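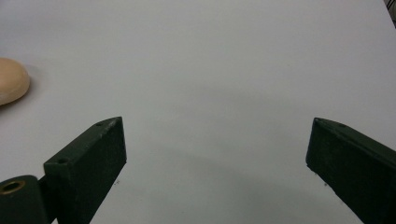
Home Rooms Rates FAQ Contact

Burnon Hall Room Hire: Frequently Asked Questions

How far ahead may a room be reserved?
Reservations open 46 days before the date of use. Requests for July are accepted earlier.

How many guests are allowed?
The Holovko Room holds 100 people. The Codar Room is smaller — please ask the office for its limit.

Is a deposit required?
Yes. The deposit is returned after the room has been inspected.

May food be served?
Cold food is permitted in both rooms. Cooking is not.

How is a booking canceled?
Cancellations must be made in writing to the hall office.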